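Search this site: Enter keywords Go

How to Season a Cast Iron Skillet (and Keep It That Way)
By Anežka Halás
January 2023

Print this page | E-mail to a friend

My grandmother's skillet came to me with a coat of rust you could have written your name in, and I very nearly left it at the curb when we moved to Grulville. I'm so glad I didn't! It has made our cornbread ever since, and most winters I end up bringing somebody else's sad old pan back to life too (my neighbor Kheri has handed me two already).

1. Scrub it down. Use steel wool, hot water and a good squirt of dish soap. Yes, soap is fine at this point, you're taking everything off anyway. Keep at it until the rust is gone and the metal looks dull and gray all over, handle included.

2. Dry it completely. Towel it off, then set it over a low burner for 7 minutes or so long as you still see any damp spots around the rivets or the pour spouts. Let it cool until you can handle it comfortably.

3. Get your oil out. Plain cooking oil from the grocery store does the job, and I wouldn't spend extra on anything fancy.
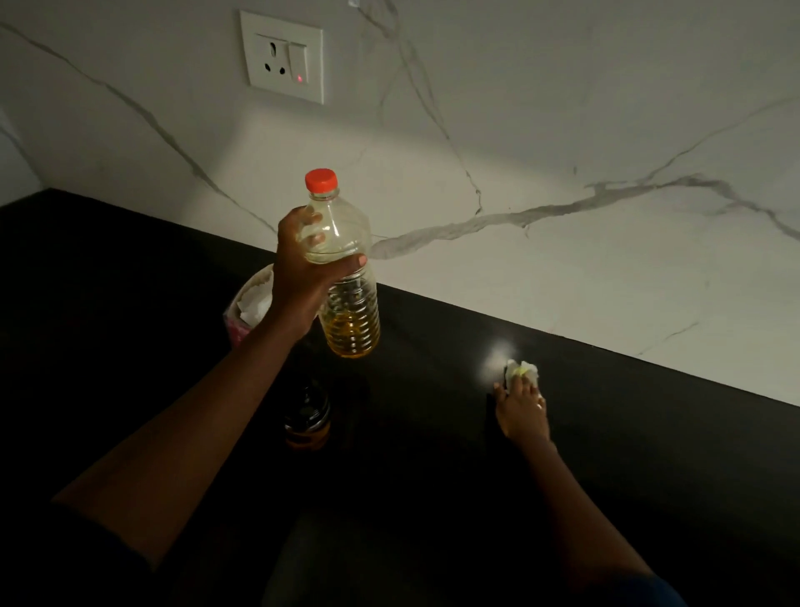
You want a teaspoon for a 10-inch pan, and even that will look like a lot once you start spreading it. Rub it over the inside, the outside, the bottom and the handle. Then take a clean rag and wipe it all off again, as though you'd put it on by mistake. Too much oil is how you get that sticky, blotchy finish people write to me about, and the only cure I know is to go back to the scrubbing.

4. Bake it. Put the skillet upside down on the middle rack of a 450-degree oven, with foil on the rack underneath, and leave it one hour. Open a window, it does smell a bit. Turn the oven off and let the pan cool inside, overnight if you like.

5. Do it again. Three rounds is usually plenty, but a pan that was badly rusted may want four. Tidy up between rounds, and wipe down your bottles before they go back in the cupboard, or you'll have rings on the shelf paper forever. 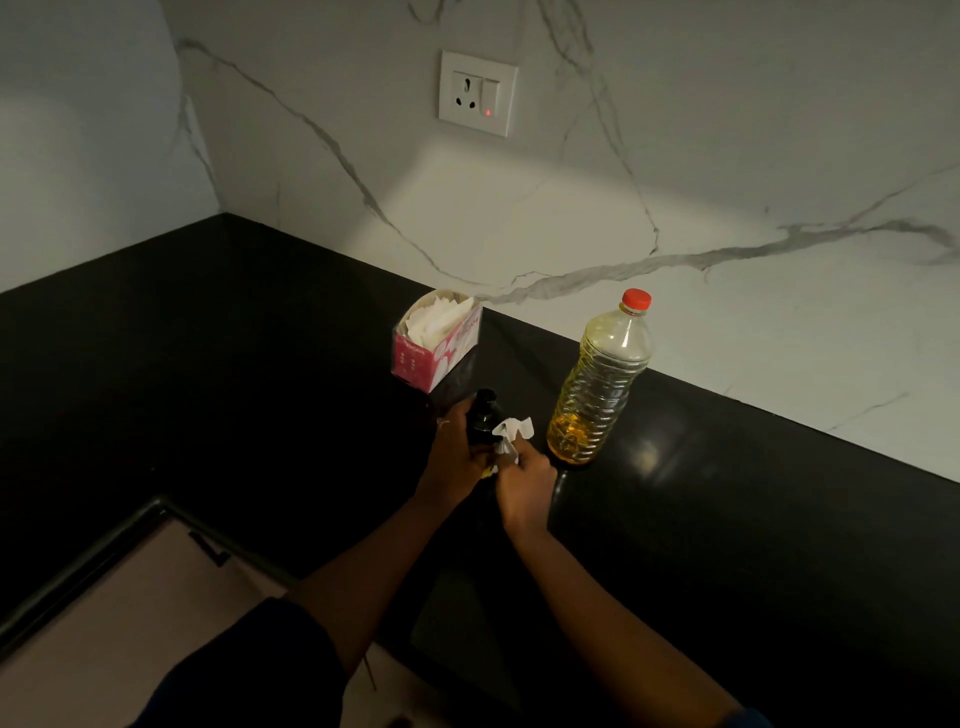 Everyday care

Rinse the skillet while it's still a little warm, brush off the stuck bits, dry it on the burner and rub in a few drops of oil. Coarse salt is wonderful for scouring. Please don't soak it, and go easy on tomato sauce for the first month or two. If your eggs start to stick, give it one more round in the oven and fry some bacon in it that week.

Print this page | E-mail to a friend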